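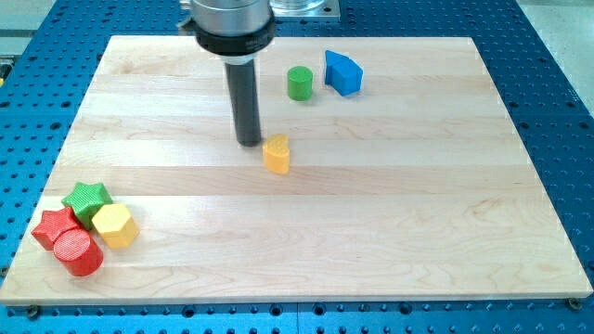 Riaan Matlala wrote:

> I used mineral oil on my board in April and it already feels rough and dry again. Do I have to sand it back before I put more on? And is wax worth the bother? I have 15 minutes a week for this stuff, tops.

Hi Riaan (and everybody),

No need to sand it all the way back! Mine got like that over the winter, fuzzy all along one end, and I just wiped it with a damp cloth, let it dry overnight and gave it a light rub with fine paper, going with the grain. Then oil, lots of it, and off to bed. In the morning I wiped away whatever was still sitting on top.

As for wax, I like it. I melt a bit of beeswax into the oil in an old jam jar and rub it on warm. It doesn't last forever, but water beads up on it for a good few weeks and the kitchen smells great. My sister in Lellport skips the wax and her maple board looks every bit as good as mine, so suit yourself.

One thing I would skip is olive oil. I tried it years ago and the board smelled like an old lunchbox by the end of summer (I ended up scrubbing it with salt and lemon, twice). Also keep it out of the dishwasher, please!

Does anyone on the list still have the Rosen recipe with the orange peel in it? I had it printed out and now I can't find it anywhere.

Marina Alexiou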